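Handout 4: Daily and weekly care of the two-arm cloth cell
Trateo Technical Program, robot upkeep
Revised April 29, 2019

Work on one arm at a time. Stop the cell and check that both arms hold position before you reach past the front rail.

Fingertips

Look at the inner pads first. Check each seam for lifting and wipe the pad faces with a dry cloth. The two pads should mirror each other when the gripper is open. If one leans, loosen it, reseat it and tighten again.

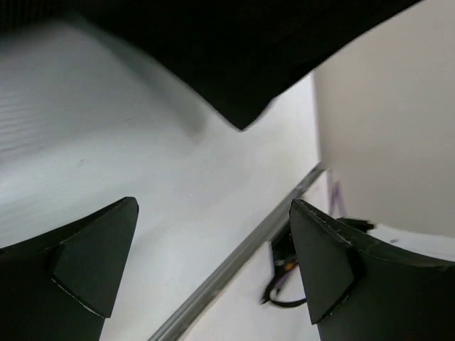

Fig. 1. Gripper open, wrist camera view.

Pads are changed after 90 hours of cloth work. Write the hours in the log. Scrapes on the outer faces of the fingers are wear and can stay, but a burr near the tip will pull threads. Take it off with a fine file, then run a pick on the black test cloth. 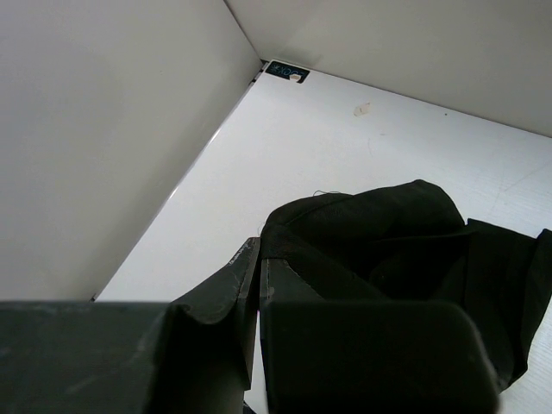

CABLES AND BASE PLATES

Each arm has a purple cable running from the small module above the gripper down to the base. Follow it by hand the whole way. It needs enough slack at the elbow to bend without pulling on the plug. Then check the fasteners on both base plates and the orange connectors.
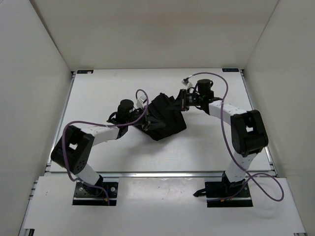 Log any cable you replace, with the arm (left or right) and the hours. The Dorevia sheet lists the spare as part 194. Keep 2 on the shelf. For the July practical, bring your own log and a clean cloth.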